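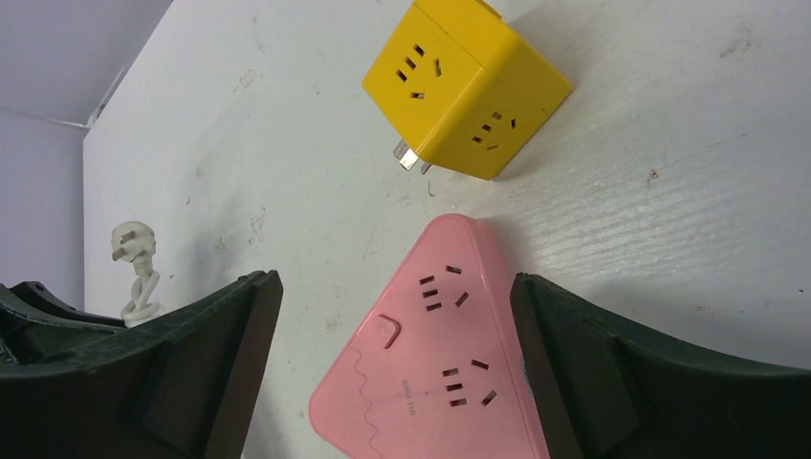 Yellow cube-shaped power socket and pink triangular power strip on a white tabletop.

**Vallejo, December 2019.** The Jandus Conference of churches has closed its building fund as a separate account and moved the balance into general reserves, according to the year-end statement sent to member congregations. The transfer takes effect with the new fiscal year.

Under the old rules, each congregation paid into the fund every quarter and applied for repair money through a separate form. Payments will now go out with the regular operating grants. The conference lists 54 congregations, 4 of which have repair loans outstanding. Loan terms are unchanged.

Bookkeeping will move to the Pleruteck ledger system in April. Local offices must submit closing balances in the new format, with restricted gifts reported on line 483. Gifts restricted to a named building remain restricted and may not be pooled. Entries without a donor code will be returned for correction.

The Flurkamura retreat center is not covered by the change and will continue to file its own statement. Its audit runs on a cycle of 3 years.

Delegates approved the transfer by voice vote. Printed copies of the statement are available from the conference office on request.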